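Ireck picks up Tivura for a full season??

TV Talk > Pilots and Pickups
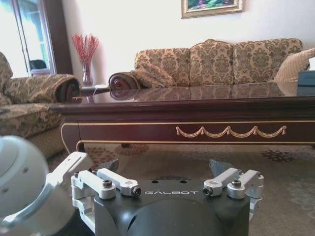

Photo: Jolico Press

gridlock_annie
Just saw this on my lunch break so sorry if theres already a thread. Ireck ordered the ferry comedy to series. Tivura, the one set in the port town with the two sisters running the ticket office. Pilot shot back in January. Ten o'clock slot, no premiere date.

I'm so happy. Read the pilot script ages ago and laughed out loud at the bit with the wedding cake.

mothball7
Saw the pilot at a test screening. It's fine. Not great. The older sister is terrific and everyone else is doing sketch comedy. Cake bit got nothing in our room btw

gridlock_annie
How many people in the room?

mothball7
80 maybe less. Mostly older crowd, which could be the problem

pdx_rerun
10 pm for a half hour comedy is where Ireck sends things to die. They did the same with Gál and that was a way better show. Four episodes and gone.

latefee
Gál got 6 episodes, they just burned the last two off in the summer.

pdx_rerun
4 in the slot. Summer doesn't count

latefee
It counts if you watched them. I watched them. Finale was the best one.

tinfoil_hal
Who's making it? Thought Jolico dropped all their comedies

gridlock_annie
Still Jolico. They sell it overseas too, so it doesn't need huge numbers here. That's why I think it gets a second season – somebody else is paying half the bill.

mothball7
That's what people said about every Jolico show. Overseas money comes in when there are enough episodes to sell. One season of a ferry comedy isnt worth much to anyone

gridlock_annie
Disagree but ok. Small casts, one main set, cheap to make. Cheap shows hang on.

pdx_rerun
It has a boat

gridlock_annie
Boat's parked! Nearly the whole pilot is in the ticket office.

latefee
lol the boat does leave in the script I read. Page one.

tinfoil_hal
Different draft probably. Mine had three sisters and a dog.

mothball7
No dog in what I saw. Would've helped

sofa_general
Coming in cold, is this a laugh track show or no? Article doesnt say. If theres a laugh track I'm out.

mothball7
No track in the cut I saw. Could change, that was a rough cut, music was all temp.

sofa_general
ok then I'll give it three episodes

pdx_rerun
Generous. I'm giving it until the first commercial break

latefee
You posted 700 times in the Gál thread, you'll watch the whole thing

pdx_rerun
379. And yes probably

gridlock_annie
Will start a proper episode thread when we get a date. Somebody bump this if they move it out of 10, I'm back at work till six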